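4.2 Open-day demonstration

The second part of the study took place during an open day at the Tralbridge site on January 31, 2020. The organizers gave us one station in the main hall for the full visiting period. Two authors and one assistant, Kiros Endale, ran the station. Visitors could watch a trained operator, try the handheld grippers themselves, or do both. We logged 321 attempts by visitors over the day. Attempts by staff are not included in that number.

Each visitor received a spoken introduction of two minutes and then put one pair of shoes onto a small rack, using one gripper in each hand. We chose shoes for the open day after the laboratory sessions reported in Section 3, where folded towels had proved too easy for adults to be of much interest. Shoes differ in stiffness and balance, and a shoe lying on its side has to be turned before it can be set down properly. Visitors also understood the goal at once, and the introduction could be kept short. 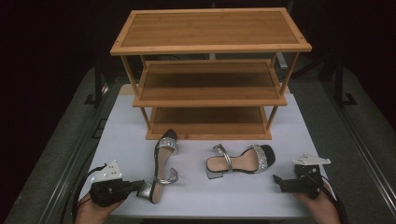 Figure 3. Two-handed shoe placement with handheld grippers. The task object is a pair of high-heeled sandals in front of a three-tier bamboo rack; a white tracking plate with dark markers is mounted on each gripper.

The order of the two shoes was left to the visitor. An attempt was counted as complete when both shoes stood upright on the same shelf and both grippers had let go. If a shoe fell off the table, Endale put it back and the attempt continued. We stopped an attempt only when the visitor asked to stop or when tracking was lost for more than 10 seconds. Tracking was lost in nine attempts, all of them during the first hour, before we moved a display board that blocked one of the cameras. These nine attempts were left out of the timing results in Table 2 but kept in the questionnaire results.

Sandals with a heel took longer than flat shoes. Many visitors first tried to lift them by the strap, and the shoe then swung and had to be put down again. Visitors who had watched the operator before their own turn more often went for the heel. We did not assign visitors to watch or not to watch, so this difference should be read with care. A controlled comparison is planned for April.

The questionnaire was filled in at a separate table run by Miyuki Matsuda. It asked about comfort, weight and how well visitors could see the gripper tips. The most frequent written remark concerned the cables, which several visitors felt pulling at the wrist when they reached for the top shelf.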